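# Robots still can't fold your towels, Drodbridge firm finds after 1,284 tries

May 25, 2023 - The robot butler will be a little late. Zundedlow, the Drodbridge outfit that has been promising since December to take the drudgery out of home and shop, put out its first set of results this week, and the headline figure is 1,284. That's how many chores its machines were asked to do over the spring. The company is less eager to talk about how many of them you'd have been happy to pay for.

Putting one object on top of another went well. So did moving a thing from the left side of a table to the right side, a job most households don't have much call for. Wiping a counter got a passing grade as long as the counter had nothing on it. Towels were a rout.

"A towel never lands the same way twice," said Soledad Ibarra, who ran the trials. "A block is a block. You pick it up, it stays the shape it was. I've come to really appreciate blocks."

The company tested two control programs, named Eder and Filon. Eder is the careful one. It takes its time, checks where it is, and once spent four minutes approaching a coffee mug before letting go of it in midair. Filon moves at closer to human speed and makes closer to human mistakes, including a sideways swipe that cleared a shelf of spice jars. Ibarra's team has asked that the two not be described as personalities. They then spent most of the briefing describing them as personalities.

On the shop-floor side, the news is a bit brighter. Parts that arrive the same way up, in the same spot, can be picked and placed all day without a coffee break. Trouble starts when a bin gets bumped or somebody switches suppliers and the new boxes are a little shinier. Three local businesses have signed up for a trial of sorting and packing jobs, and all three are keeping their packers.

Much of the practice now goes on in simulation, where a dropped plate costs nothing and the floor never needs mopping. Zundedlow wants to run 2,000 more attempts that way before it goes anywhere near a real kitchen again. The simulated rooms come with scuffed walls and office chairs, so the software can get used to places that look lived in. What it practices there is modest stuff: one arm reaches down to a pale blue block while its neighbor stays folded up and out of the way, a division of labor that anyone with a roommate will recognize.
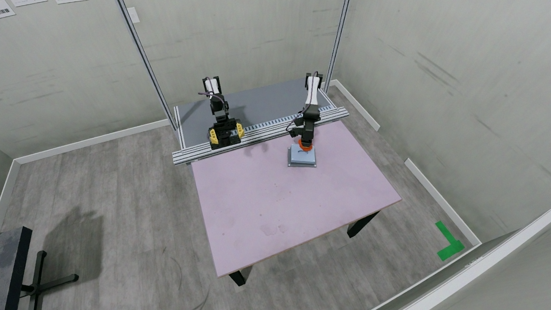

So can a machine do the housework yet?

It can do small pieces of it, slowly, if a person sets things out first and stays close by to fix what goes wrong.

Ibarra would like to see a full table cleared by December - plates, forks, glasses, the lot - with no one stepping in. Loading the dishwasher is a separate project. Unloading it is another, and it doesn't have a budget yet.

Laundry has been moved to what the company calls the long list. Asked what else is on it, Ibarra mentioned fitted sheets, then changed the subject to blocks.

Zundedlow says it will publish the next round of results when the simulated runs are finished. Until then, the towels at its Drodbridge office are being folded by the staff, on a rota.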